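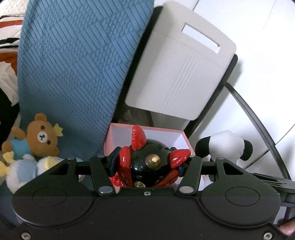
Gornley has been promised better phone service for as long as I have lived here, and I have stopped expecting the next auction or the next merger to bring it. The town has 2,141 people and one cell tower. When the tower goes down, so does everything that runs through it, including the card reader at the grocery store.

In June it went down for nearly 9 hours. Gredano, the company that runs it, sent customers a text message about the outage after service came back. Eldana Lemma, who speaks for the company, told our local paper that the backup power had failed and that the matter was under review. I have seen no result of that review.

My view is that the state should not let a carrier count a town as covered when the coverage hangs on a single site. The maps show Gornley in solid color from one end to the other. On the Stoslow road you get two bars at the top of the hill and none at the bottom, and the map makes no difference between them. Public money is handed out on the basis of those maps. A town shown as covered gets nothing.

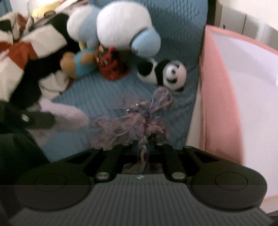 Gredano's answer is that a second tower would never pay for itself. That may be true. A second carrier could share the first tower and bring its own equipment and its own power supply, but Gredano sets the rent for space on it, and the one firm that asked, Ng, walked away after three months of talks. I don't know what price was quoted. Neither side will say, and neither is required to.

Wanpen Yimyam, who sits on the county board, has proposed that any tower built with county help be open to other carriers at a published rate. I think she is right, and I would go further and apply it to towers already standing on county land. Gredano's is one of them. The lease comes up for renewal next year - the county has something to bargain with for once.

The objection I hear most is that people can use Wi-Fi calling at home. Plenty do. It is no help to someone with a flat tire on the Stoslow road.

The board takes comments on the proposal in writing until the end of the month. Mine is already in.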